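Transport > Road notices > Fallari

Fallari Roads Office
13 January 2020
A temporary one-way system is now in force around the Prisetano market district. This thread sets out the changes for drivers, bus passengers and traders.

1/ The measures will stay in place while the Baloch Street bridge is resurfaced. Through traffic should use the ring road.
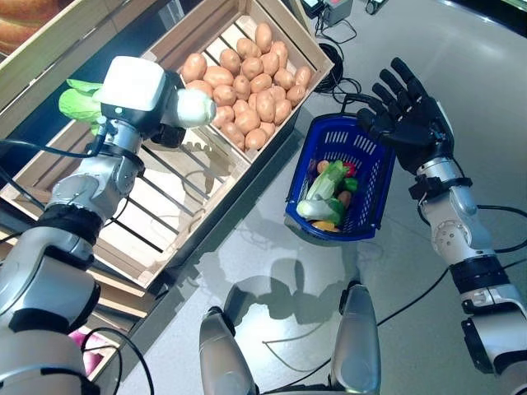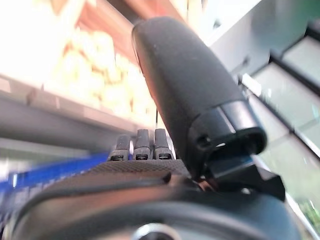
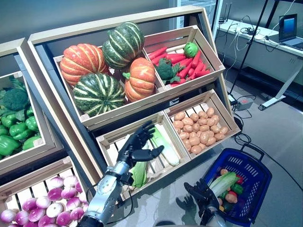
2/ CHANGES FOR DRIVERS
Muster Road is one-way northbound between the bridge and the station. Vehicles over 7 tonnes may not enter at any time. Parking is suspended on both sides.

3/ Deliveries to market traders are permitted before 7 am only. Permits issued for December are no longer valid and must be renewed at the Roads Office.

4/ BUSES
Route 105 will not call at Baloch Street. Passengers should board at stop 532, outside the station. Route 3 is unchanged.

5/ Cyclists may use the bridge footpath but must dismount. Access for emergency vehicles is maintained throughout.

6/ Objections to the order may be sent in writing to the Roads Office until the end of January.

32 shares · 7 comments

Contact us | © Fallari Roads Office | Back to top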